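Suche Suchbegriff eingeben Los

Wie kommt der Ton in den Film?

Wenn im Kino jemand über Kies läuft, knirscht es. Oft wurde dieses Knirschen gar nicht beim Drehen aufgenommen. Am Drehort achten die Tonleute vor allem auf die Stimmen. Viele andere Geräusche kommen später im Studio dazu.

Diesen Beruf nennt man Geräuschemacher. Anastasia Fragkou macht das seit vielen Jahren. Für den Kinderfilm »Drakia« hat sie 421 Geräusche aufgenommen -- Schritte, Türen, Flügelschläge. Sie schaut den Film auf einer Leinwand an und macht die Bewegungen genau im richtigen Moment nach. 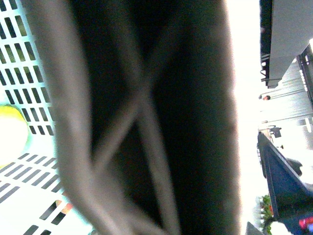 Weißer Korb mit Schlitzen, daneben etwas Dunkles mit zwei hellen Streifen

Nicht immer klingt das Echte am besten. Schritte im Schnee macht man zum Beispiel mit Speisestärke in einem Stoffbeutel. Drückt man ihn zusammen, knirscht er. Knickt man eine Stange Sellerie, klingt das wie ein brechender Ast. 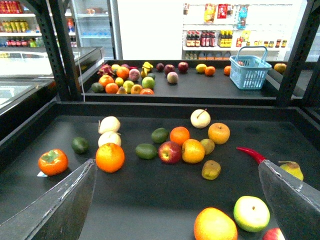

Obst auf dunkler Fläche, dazu eine rote Chilischote

Danach kommt die Mischung. Christos Liapis sitzt dafür an einem großen Pult mit vielen Reglern. Er stellt ein, wie laut Stimmen, Musik und Geräusche sind. Für 5 Minuten Film braucht er manchmal einen ganzen Tag.

Probiert es selbst: Schaltet bei einem kurzen Film den Ton aus und macht die Geräusche dazu. Am besten geht es zu zweit -- einer spricht, einer raschelt.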